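Week 3: Does "educational" on the box mean anything?
September 2018, M. Tennant 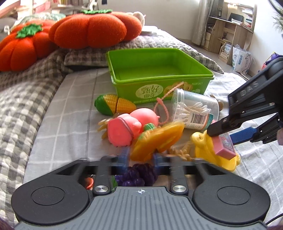
**TOPIC: Play and early learning claims**

Play food, such as a toy corn cob that comes in two halves, is often sold as a way to teach fractions, sharing and healthy eating. Ask who measured that, and how.

The Mowat handout claims that pretend cooking "builds number sense." Its source is one study of 33 children, with no comparison group. Four-year-olds get better at counting between September and May whatever you give them.

The Turusside survey is bigger (386 parents) but weaker. Parents who bought the toys were asked if the toys worked. What did we expect them to say?

Points to argue in section:

- What would a fair comparison group look like?
- Is 18 weeks long enough?
- Does Orar define "learning" anywhere? I couldn't find it.

Read Cakudmont, ch. 3. Skip the preface.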